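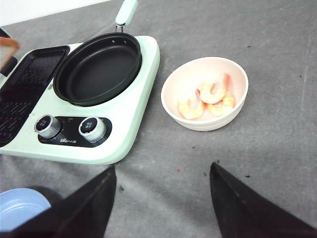

Frühstücksgerät in Mintgrün und Weiß mit runder Pfanne und Grillfach

Vorratsschrank Salier von Treltorix
Der freistehende Küchenschrank für kleine Küchen, Ferienwohnungen und alle, denen die Arbeitsplatte zu voll geworden ist

Wer in einer kleinen Küche lebt, kennt das ja: Der Toaster steht vor der Brotkiste, die Brotkiste vor der Steckdose, und der Waffelautomat von der Schwiegermutter wohnt seit Jahren auf dem Kleiderschrank. Wir haben selbst lange so gekocht (und tun es im Ferienhaus bis heute), und aus genau diesem Gedränge heraus ist der Salier entstanden. Er ist ein Schrank für Geräte und Vorräte zugleich, unten mit tiefen Auszügen, in der Mitte mit einem offenen Gerätefach hinter einer Hebeklappe und oben mit zwei Böden für alles, was man gern sieht und schnell greift.

Gebaut wird er aus massiver Buche, geölt oder weiß lasiert. Die Rückwand ist ebenfalls aus Buche, er darf also gern als Raumteiler mitten im Zimmer stehen. Im Gerätefach sitzt links eine Kabeldurchführung, groß genug für einen normalen Stecker, und der Boden lässt sich auf Kugelauszügen ein gutes Stück nach vorn holen. So arbeiten Sie vor dem Schrank und nicht darin, und der Dampf zieht nach oben in den Raum ab. Bitte lassen Sie Geräte nach dem Gebrauch vollständig abkühlen, bevor Sie den Boden zurückschieben und die Klappe schließen!

Die Maße
Breite: 100 cm
Höhe: 164 cm
Belastbarkeit des Auszugbodens: 40 kg
Stauraum gesamt: 310 Liter
Füße höhenverstellbar, Wandbefestigung liegt bei 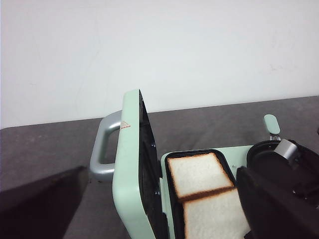

Ob die Klappe auch oben bleibe, wenn man mit der Hüfte dagegenkommt, wollte eine Kundin wissen, sie habe bei ihrem alten Schrank jeden Morgen mit dem Kopf gebremst. Ja, das tut sie! Zwei Gasdruckfedern halten sie in jeder Stellung, und zum Schließen genügt ein leichter Zug am Griff. Wem die Federn zu stramm oder zu weich vorkommen, der stellt sie mit einem Innensechskant nach. Der Schlüssel klemmt ab Werk innen an der linken Seitenwand, weil wir selbst unsere Schlüssel immer verlegen.

Zwei Ausführungen stehen zur Wahl. Die Variante Chiba hat unten zwei hohe Auszüge und eignet sich für Töpfe, Mehlvorräte und stehende Flaschen. Cuko hat an derselben Stelle vier flache Schubladen, mit einem herausnehmbaren Besteckeinsatz in der obersten. Wir werden oft gefragt, welche die bessere ist, und können darauf leider nie kurz antworten. Wer viel bäckt, nimmt nach unserer Erfahrung meist Chiba und ist froh darum. Wer eher Kleinkram zu verstauen hat, also Ausstechförmchen, Geschirrtücher, Gummiringe und die gute alte Knoblauchpresse, wird mit den Schubladen glücklicher. Die Fronten lassen sich später tauschen, die Auszüge selbst nur in der Werkstatt.

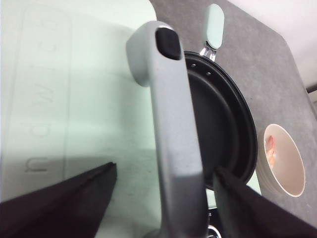 Die Auszüge haben wir im November noch einmal überarbeitet und nach hinten verlängert, sie nutzen jetzt die ganze Tiefe des Korpus. Dafür ist der alte Querholm weggefallen, an dem sich Deckel so gern verkantet haben. Am meisten merkt man den Unterschied bei Pfannen: Eine schwarze Pfanne mit länglichem, mintgrünem Griff wie auf dem Bild braucht Platz in der Länge, und der fehlte früher gerade bei den größeren Stücken. Legen Sie solche Pfannen am besten diagonal ein, den Griff nach hinten, dann passt vorn noch ein Stapel Schüsseln daneben. Filzeinlagen gibt es auf Wunsch dazu, in Grau oder Naturweiß.

Pflege
Geöltes Holz mag ein feuchtes Tuch und sonst wenig. Einmal im Jahr freut es sich über etwas Öl, das Sie dünn auftragen und nach einer Viertelstunde mit einem Baumwolllappen abnehmen. Die lasierten Flächen wischen Sie einfach nebelfeucht ab, Scheuermilch bitte nicht. Krümel in den Kugelauszügen holt ein Pinsel heraus, besser als jeder Staubsauger.

Lieferung und Aufbau
Der Salier kommt in zwei Paketen, der Korpus ist bereits verleimt. Sie setzen die Auszüge ein, hängen die Klappe ein und richten die Füße aus, zu zweit ist das an einem Abend gut geschafft. Holzmuster in beiden Oberflächen schicken wir Ihnen gern vorab zu, behalten dürfen Sie sie auch.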